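Colour on the worktop: does it help?

Dilani Wijesinghe came back from a Sunday talk on tidying convinced that the things we handle most should be a strong colour and everything under them should be plain. The speaker had a slide claiming you find a bright item 7 times faster on a pale top. Faster than what, I asked, and who held the stopwatch? Dilani didn't know. I still don't, but I said I would try it before moaning any further.

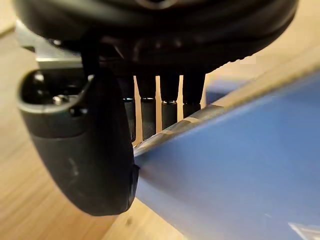 Blue on pale wood, lying at a slant.

I'll give the idea this much: blue does stand out on light wood. So does black, and so would most things that aren't the colour of light wood. Chathurika Sultana thinks the real gain comes from having fewer things out at once, and I lean her way. If you clear a top down to what you need for the job, I doubt the colour matters a great deal.

The talk also said to line everything up with the front edge. I tried that for a while and gave up. Things drift as soon as you start work, and straightening them up again takes longer than any hunting about would have done.

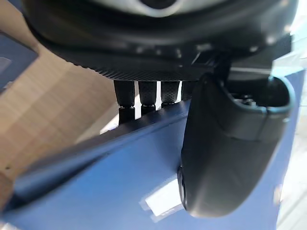

Then there is the cost. Iresha Kodikara priced up a full set of matching coloured bits from Barari and stopped adding when she got to 200 pounds. You could replace things one at a time as they wear out, I suppose, but then you have a mixed lot for years and the whole theory goes out of the window – unless the theory works with mixed lots too, in which case why buy the set?

Prasanna Seneviratne has asked to try it with dark worktops and yellow. I expect yellow will show up very well. More pictures when that's done.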